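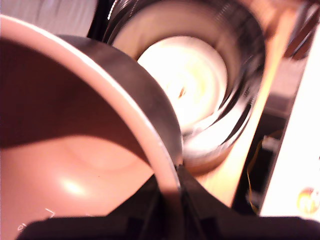

Ashraful Samarakoon asks whether a community kitchen is obliged to label the portions it hands out at the end of a session, and whether a bowl of leftover rice may be given to a member who wishes to take it home.

Posted in: Food and Premises
Status: open to replies

Further details from the poster: Our association hires the hall at Cornorier for a monthly lunch. The new hire agreement refers to "prepacked food" and to "food served loose" without defining either. We cook on the premises and serve at the table. Towards the end, members often ask for a portion to carry home. We provide lidded tubs of 500 ml for this purpose. The agreement is due for renewal in May and I should like to have the wording settled before we sign.

Sultana
Member, 205 posts

The two terms should be read separately. Food is ordinarily treated as prepacked when it has been placed in its packaging before the person chooses it. Food put into a tub at the person's request, after they have asked for it, is ordinarily treated as loose. On the facts given, your tubs would fall under the second heading, and a full ingredients label would not be expected. Information on allergens must nevertheless be available to anyone who asks, and it is good practice to keep it in writing at the serving table.

Rice calls for more care. It should be cooled quickly after cooking and placed in the refrigerator, and it should not be left standing in the serving bowl until the hall is cleared. If it has been standing, it should not be sent home. I would suggest a short clause stating that hot dishes are offered for eating on the premises only.

Please also confirm the position with the environmental health team at your local council, as a hire agreement may be stricter than the law requires.

Heltik
New member

We just use stickers. No trouble so far.

Arnis
Member

I agree with Sultana on the definitions. With regard to the agreement itself, clause 14 of the standard Cornorier form (if yours is the same as ours) requires the hirer to remove all food from the building by the end of the booking. This has been read by some groups as permission to give it away, and the hall office does not accept that reading. Write to the office and ask for the clause to be amended before renewal. Our own request was answered by letter after 2 weeks.

Reply to this topic
Report a concern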